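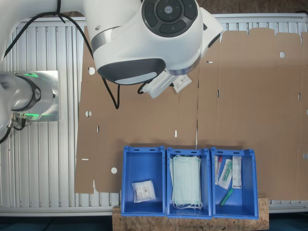
Sharing the packing bench with an arm – quick tips from the Gredinstead stockroom

Flatten an old carton and lay it over the table slats. Small packets dont vanish down the gaps.

Keep bins touching. One kind of thing per bin if you can, masks on their own.

Cables up and away from where your hands go. Check at start of shift.

Our arm does the dull picks now. 927 packets in June, 1,242 in July. Less wrist ache for us, more time on labels and returns – and more standing around waiting, so agree who does what in the gaps.
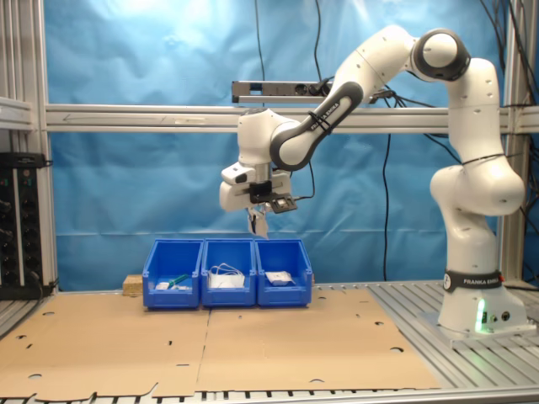
Do I still need to learn hand packing?
Everyone does. When the arm stops, orders don't, so we each pack by hand for one hour a week.

Bins drift. Pencil their corners on the cardboard and push them back at 3.

Dropped packet? Stop the arm first, then reach. Every time, even if your in a rush.

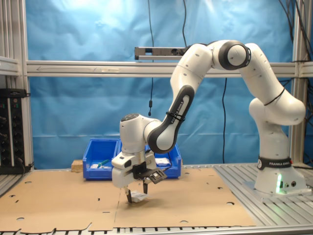

Photo: Sident / Bestex

New cardboard every 5 weeks, sooner if the edges curl. Write stops on the sheet by the door, time and bin. Night shift reads it, we read thiers.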